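Wiltmont – desktop computer teardown photos and notes

Version: September release
Maintained by: Ifeoma Nwachukwu and Pierina Marino
Contents: 54 photos, plain-text notes, one parts list per computer

Wiltmont is a small, open collection for people who like taking old desktop computers apart and want to put them back together again. It covers cases, drive caddies, power supplies and the endless supply of clips that hold them all in place. We love this stuff, and we hope it shows!

Sample photos

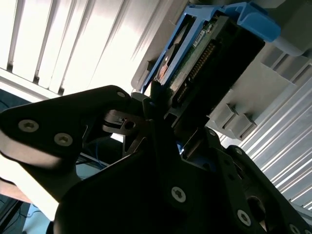
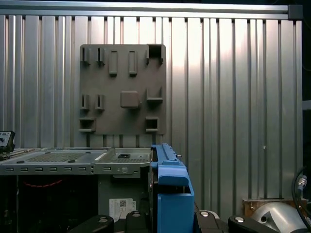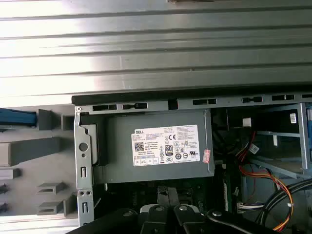
Can I use these to work out how my own case opens? Tainá Xavier wrote in with that question after the first release, and added that her tower had been sitting under the desk for months with one side panel off and a drive she couldn't get out. She got there in the end by reading the caddy notes for the Olmedo machine, which has the same kind of catch as hers. Her one complaint was that we called the same part a tray in one file and a caddy in another. Fair point, and fixed – it is "caddy" everywhere now, and "tray" is kept for sheet metal.

What's inside

photos/ – the pictures, sorted by computer
notes/ – one text file per computer, written at the bench
parts/ – lists of parts and screws, tab separated
words.txt – the terms we use, with the other names people give them

The computers go by nicknames: Steven, Olmedo and Zurkham. Steven came first and has the longest notes. Olmedo is the friendliest to work on, and if you have never opened a desktop before, start there. Zurkham has 13 entries under "clips" alone and you will want a cup of tea.

How the notes are laid out

Each file follows the order in which we took things out: side panel, cables, drives, front bezel, power supply. Refitting notes sit at the end of each part, so you don't have to scroll back and read everything in reverse. Lines starting with a star are places where we got stuck. There are 10 of those for Steven, mostly to do with the bezel, and they are some of the best reading in the collection.

Before you open anything

Switch off, pull the mains lead out and give it a few minutes. Hold drives by their sides and keep your fingers off the circuit board. Leave the power supply shut – none of our notes go inside one, and we won't accept notes that do.

Known gaps

Screw sizes are missing for Zurkham. We mixed two pots together and would sooner leave the column blank than guess.
Left and right are given as you face the front of the computer, except in 6 early Steven notes, where they are given from the back. Those are marked.
No laptops yet. Zarmeena Bukhari has offered to start a folder and we are very keen.

Adding your own

Please do! Common office towers are just as welcome as odd ones. Copy notes/blank.txt, fill in what you can and send it over with your photos. Cover up asset tags and serial numbers first. Short notes are fine, and so are notes that end with a part you never managed to free.

Thanks

Vasiliki Fragkou checked every parts list against the bench and found the missing standoff.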